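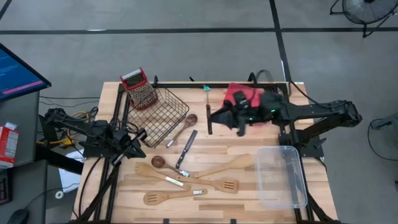

Okay friends, a few of you asked how I finally got my grandmother's recipe box sorted out, so I'm going to put it all in one place. Get a drink, I tend to go on a bit (you know this about me).

The box came to me in January, along with two grocery bags of loose clippings and a church cookbook with no cover left on it. I set everything on top of the fridge and felt guilty every time I reached for the cereal.

When I did sit down with it, I had 755 pieces of paper. I know because I wrote a tiny pencil number on the back of each one, which took most of a weekend and which I would do again. Cards, envelopes, the back of a bank calendar, one pie crust on a paint store receipt!

First sort was by handwriting. Hers leans hard to the right and she never crossed a t in her life. My great-aunt's is round and very tidy. Then there's a third hand, all capitals, and my mother and I still can't agree on whose it was. If it turns up in your family's boxes too, cousins, please write to me.

Second sort was by what I'd really cook. I'm sorry to say the molded salads went in a separate envelope. I kept every one of them, but I don't need the shrimp one at eye level.

That left me with 51 cards I love, and those are the ones I've been cooking through this year. Soups, a lot of yeast rolls, the pot roast, the plum cake, and more ways to use up buttermilk than I knew there were.

Now, the plum cake. She lived in Boseck when she wrote it down and the card says "bake as usual." As usual! I tried it three times before I got a middle that wasn't gummy. What worked in my oven was 350 degrees and a metal pan, with the plums cut side up and a spoonful of sugar held back for the top.

You'll run into this over and over with old cards. "Butter the size of an egg" is a bit under a quarter cup, at least with the eggs I buy. "A slow oven" I set to 300. "Flour to make it right" means you're going to stand there adding it by the spoonful and feeling the dough, and I've made peace with that.

A word on stains. Please don't try to clean them. I dabbed at one card with a damp cloth and took half of the word "nutmeg" with it, and I felt sick about it all evening. A dry soft brush for crumbs is as far as I go now.

For storage I put each card in a clear sleeve in a plain binder, and the originals I don't cook from went back in the tin box with a sheet of tissue between the bundles. The binder holds up to 50 sleeves before the rings start to gap, so yes, one poor card (the pickled beets) lives in the front pocket.

I typed them all up too, exactly as written, spelling and everything, and then put my own notes underneath in italics. My aunt in Lumanlan printed hers out and has been writing corrections in the margins and mailing them back to me, and I can't tell you how happy that makes me. She says the rolls need more salt. She's right, they do.

The last thing I'd say is to ask your questions now, while there's somebody to ask. I called my mother about a card that only said "Thursday soup" and we were on the phone for an hour and a half, mostly about a neighbor's goat.

It was split pea, by the way, with a ham bone and one carrot grated in at the end. I'll type it up and post it here tomorrow night once the kids are down. If anyone wants the beets, say so and I'll add those too!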